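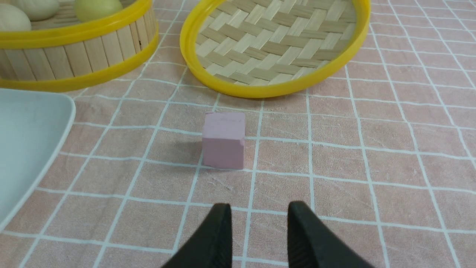 *Fig. 1. Wrist view, pink cube on pink cloth. Steamer and lid at the far side, plate at the left.*

## Unit 10: The grasp that reported success

Read before lab. Bring the fault log template from Unit 9, on paper, because the Lindholm room still has no working printer and I have stopped asking.

Our case is the Dandine cell and its afternoon of confident failure. The task was to pick up the cube and put it on the plate. The arm went down, closed its fingers on a fold of tablecloth, lifted, and wrote `GRASP_OK` to the log. Then it moved toward the plate and brought the table setting along with it. Rhonda Cormier hit the stop. The cube rode the cloth for a short distance and ended up on the floor. The log says the run was a success, and it is still filed under successes if you'd like to visit.

### What the log shows

The run is number 261 in the July set. Open it next to these notes.

- Detection confidence was high right up to the descent. The box it drew had shifted toward the shadow side and took in a good deal of cloth.
- Commanded height at closing was below the tabletop. The cloth was soft enough to hide this from the contact check.
- Finger width at closing was well short of the cube's width, but above the "empty" threshold. Bunched cotton is thicker than air.
- Motor current rose during the lift and kept rising. A cube doesn't get heavier as you raise it. A tablecloth does.

That last line is the one I want you to stare at. The data needed to catch this fault was recorded, timestamped, and read by no part of the software.

### Cause, and then the other causes

The first draft of the incident report blamed "poor contrast." Look at Fig. 1 and you'll see the temptation: the cube and the cloth are near neighbors in color, there's a soft gray shadow to the left of the cube, and a white grid line passes more or less under it. Anyone could sell that story to a manager. Jocelyn Penner sent the draft back with one question in the margin: "So why did it say OK?"

Contrast explains a bad target. It doesn't explain the height, the threshold, or the log entry. Work through them separately.

1. **Target.** The detector was tuned on the bare gray bench at Perron. The cloth came later. No retest was scheduled for a change of tablecloth, which tells you what the change procedure thought a tablecloth was.
2. **Height.** Table height was a constant typed into a config file. The comment beside it reads `# temporary`.
3. **Grasp check.** The rule was "fingers not fully closed means object held." It passed acceptance testing, where every object was a rigid block and the only alternative was nothing.
4. **Stop.** Current was limited to protect the motor. There was no separate limit to protect whatever was attached to the other end of the cloth.

Number 4 is the safety item, and it goes at the top of your report whatever order you found things in. A cube on the floor is a nuisance. Put a pot of hot broth on that table and the same fault becomes a burn. Slavica Kolev's rule for this course: grade the hazard by what the fault *could* have pulled over.

### Fixes tried

Wayne Sutherland proposed a blue cube. It was cheap and it worked, and it left three of the four causes exactly where they were. Half marks.

The version now running in the cell does this:

- checks finger width against the expected object, with a tolerance of 10 percent;
- lifts 25 mm, pauses, and compares current with the first reading;
- opens and backs off if the current is climbing;
- logs `GRASP_UNVERIFIED` until the pause is passed.

It's slower. Diane Charbonneau has complained about this in writing.

### For lab

Write the incident report for run 261 in one page. Use the words "operator error" only if you can name the operator and the error. Mark each claim as *logged*, *observed* or *guessed*; expect the last column to be longer than you'd like.

Then pick one object from the kit that would get past the new width check while the fingers are holding the wrong thing. Test it with the cell in reduced-speed mode, one person on the stop, nobody's coffee on the cloth.

Reading: Clorneneck manual, the section on force limits. Skip the foreword.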